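Paisan Short Film Nights: Frequently Asked Questions

Who is behind Paisan?
We are a small group of film lovers, started by Ama Essien and Gunnlaugur Sveinbjörnsson. Every February we show short independent films in the back room of the Misier café.

How long can my film be?
The maximum is 20 minutes, with the credits included. If your film is 23 minutes, please make a shorter cut before you send it. We do not cut films ourselves.

Is there an entry fee?
No. Each filmmaker can send up to three films, also if they were already shown at another festival.

In which language must the film be?
Any language is welcome. When the dialogue is not in English, we need English subtitles burned into the picture. Separate subtitle files gave us many troubles last year.

Who chooses the programme?
Tineke Willems and Jabari Owino watch all the entries together. They favour films with their own humour and colour, but there is no fixed theme. You receive an answer by email, also when it is a no.

Can I come if I did not make a film?
Of course, you are very welcome! Doors open at 7 pm and the first film begins at 7:30. The centre rows fill up early, so it is better to come on time.

Which kinds of film do you show?
Fiction, animation, documentary and experimental work. We do not take music videos or advertising.

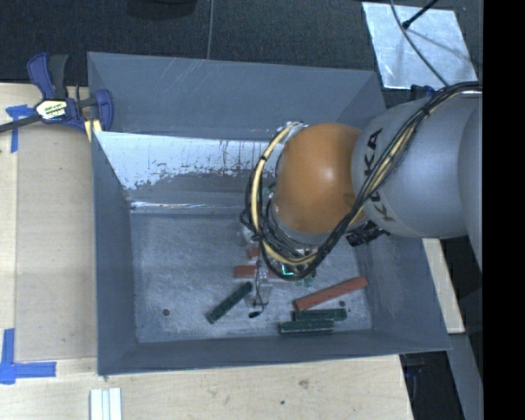 A KUKA robot arm reaching into a grey metal bin.

May I stay the owner of my film?
Yes, all rights stay with you. We only ask permission for one screening.

My question is not on this page.
Please write to Sanne Postma with the contact form. She answers in English, Dutch and a little French.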